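Jultura Forums > Laundry, Clothes & Mending > Black stuff going fuzzy, what are you all doing?

354 views

tinpotlaundry
Right, quick one before the school run. Everything black I own is going fuzzy. Cuffs, hems, bag straps, the lot. Sorting the big pile this week and half of it looks about ten years older than it is. Do I shave it, wash it differently, bin it? Got a Warnon fabric shaver in the drawer, never used, bit scared of it tbh.

mossandgravel
Inside out, cold wash, no tumble. Been doing that since April and the newer bits still look decent. Won't fix what's already gone though.

tinpotlaundry
Already do inside out. Cold wash I'll try. Posting one from the pile, bit blurry sorry, this is the sort of fuzz I mean, look along the top edge
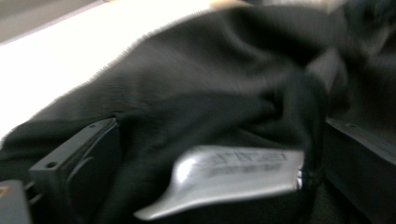 Black one from the pile, fuzzy along the top. Silver bit lower middle.

quillback
Jacket or a bag? Can't tell from that. Makes a difference, I wouldn't shave a bag.

pennywhistle54
What's the metal thing? Looks like a big zip pull to me. Or a badge. If it's metal and shiny like that COVER IT before it goes in the machine, I had one beat a chip out of my drum door. Old sock over it, elastic band, done.

mossandgravel
Sock comes off in the first five minutes. Pillowcase, tie the end.

pennywhistle54
Not if you use a decent band. Never lost one.

dunmarrow
Going against the grain here but leave it alone?? Soft black fabric goes fuzzy, it's what it does. Every time you shave it you're taking cloth off. I shaved a Lostel coat every winter and by the third one you could see daylight through the elbows.

quillback
Every winter is a lot. Once, lightly, on the flat, is fine. Pull it taut first, don't go near seams or any edge that's fraying, the shaver grabs threads and then you've got a proper hole.

dunmarrow
"Once lightly" is how it starts

tinpotlaundry
Haha ok. So edges no, flat bits maybe. What about the frayed look at the top, is there anything for that or is it just there forever now

mossandgravel
Small sharp scissors, snip the long ones only. Dont pull. If it's a raw edge you can turn it under and slip stitch, 17 minutes of telly and it's sorted. Black thread, nobody's going to see.

pennywhistle54
Fray glue. The Voicu one dries clear. Test it somewhere hidden, goes stiff on soft stuff.

quillback
Hate that stuff, always leaves a shiny line on black. Stitch it.

pennywhistle54
You're putting too much on. Cocktail stick, tiny dab.

dunmarrow
or wear it and stop looking at the edge

tinpotlaundry
Going with: cold wash, pillowcase for anything with metal on, snip the long threads, stitch the worst. Shaver goes back in the drawer for now, will have a go on an old jumper first. Also does anyone use the dye sachets or is that a seperate thread

mossandgravel
Separate thread, there's one pinned. Read the bit about polyester before you buy any.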